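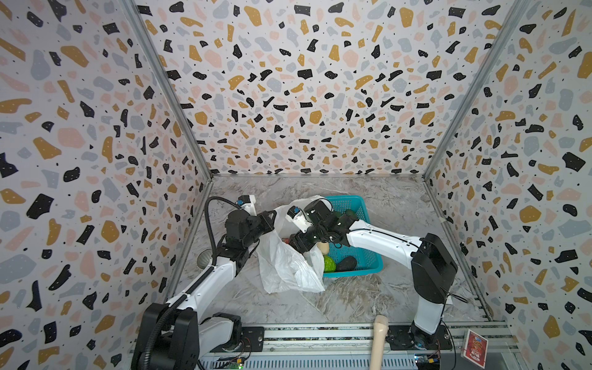

The Jomska project has completed its first round of remote-control demonstrations for two-arm grocery handling.

Operators guided both arms through 1439 demonstrations, of which 796 passed review. Plastic bags remain the hardest item to demonstrate, as the folds never fall the same way twice.

Junpei Oshima, who leads operator training, has revised the guidance: move slowly near the mouth of the bag, and pause before closing either gripper.

The next round begins on 20th July, with a target of 2000 accepted demonstrations. Operators trained in June need not requalify.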